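03/02/2020

Sample room, outsole trial for the Filby trail shoe

Today I continued with the second outsole compound from Lebrun. The sheets arrived late in the afternoon yesterday and I left them under weight for the night, so they are flat now. Batch number on the label is 2237. I cut 12 pairs of soles in size 9 only, we don't have the other lasts back yet.

Cementing went better than with the first compound. I buffed a bit deeper at the toe and let the primer dry longer before the glue. Two pairs still have a small gap at the medial side, near the arch, where the mesh upper is folded double. I think the fold is too thick and the pattern should be changed there. I have marked both pairs with yellow tape, please do not send them to Isoston.

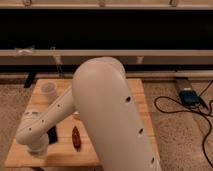

The flex test is set to 4000 cycles for the first check, then I look at the forefoot grooves and continue if there are no cracks. Old compound showed white lines in the second groove already at this point, so it is a fair comparison. For the color of the midsole, Rommel Panganiban asks for something warmer than the pure white from last season, and I had difficulty to explain the shade in my mail to him. Finally I wrote that it should be like the cover of the robot arm, off-white and matte, no gloss. He answered that he understands, and he will ask for two chips in this direction. The foam has to be matte also after cleaning, I will try it with the usual wipes when the chips come.

Weight of one finished outsole, left foot: 177 g. This is more than I wanted. We can take some rubber out under the heel if the lugs stay the same height, but the mold must be opened again and Flirnico will charge for it. I did not ask for a price yet.

To do:
New pattern for the arch fold, single layer
Ask Lebrun if the same compound exists one grade softer
Lace loops: the flat webbing frays after cutting, try with the hot knife
Return the size 10 last, it has a crack at the heel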